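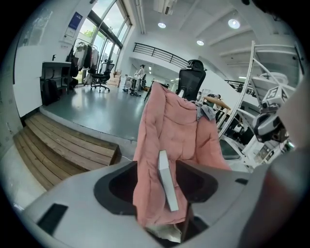 Lindalva Damasceno
Student lead, Vitwood Robotics Club

Vitwood soft items — README

Read this before you pull the data. Short version, will clean up after Thursday.

What it is
Hand-held gripper recordings for the club's term project. Soft things mostly — padded jackets, small cloths. Pink jacket over the chair is one setup, there are others.

Size
1,536 episodes, split in 51 folders. Test split is 5 folders, dont train on those.

Layout
episodes/ video plus gripper width
labels/ one text file per episode
notes/ whoever recorded writes here

Labels
pick, place, drape, drop, other. "Other" is a mess, sorry. If the fabric slips halfway use drop even if you got it back after.

Known problems
- Wrist view loses the far side of puffy fabric
- Daylight from the big windows shifts color between morning and evening sets
- Folder names from the first week have spaces in them. Scripts choke, rename localy

Still to do
Get to 2,000 before the Usivholm meet. Need more cloth on chair backs, fewer flat-on-table ones. Recalibrate the width readings — the old ones are in the wrong units.

Use
Club members and the Usivholm teams only for now. Ask me first for anything else.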